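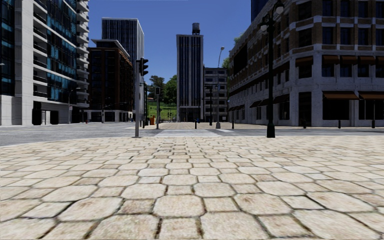
Philomena Opoku has run walking groups in Zundcombe for 14 years. She started with her sister and a neighbour, and there are now 80 names on the list, though she says a good morning brings out far fewer than that.

"People put their name down in April when the weather picks up," she says. "By winter it's the same faces. I don't mind. We go whoever turns up."

The walks are short and stay in town. Opoku used to take people out along the river path, but she gave it up after a wet spring when the bank was closed for weeks. Pavements suited the group better anyway. Several members use sticks, and one has a wheeled frame.

"You notice kerbs," she says. "You notice how long the green man lasts. I'd lived in this town most of my life and never thought about it until I had to get ten people over a road together."

She has written to the council more than once about crossing times near the health centre. One was lengthened. The others are, she was told, under review.

Each walk ends at Verden, a café by the library, where the group has the long table at the back. It costs nothing to join – members pay for their own tea. Opoku keeps a notebook of routes, with the benches and public toilets marked for each. A route with no bench in the first 10 minutes doesn't go in.

Asked what has changed since she began, she thinks for a while. "The doctors send people now. They never used to. Someone comes along with a bit of paper saying they should walk more, and they look terrified. I tell them we're slow."

She had a hip replaced two years ago and missed a season. Her sister led the walks while she was off, and still takes every other one.

"She goes too fast," Opoku says. "I've told her."

New members can leave a name at the library desk. Flat shoes are advised, and dogs are welcome on a short lead.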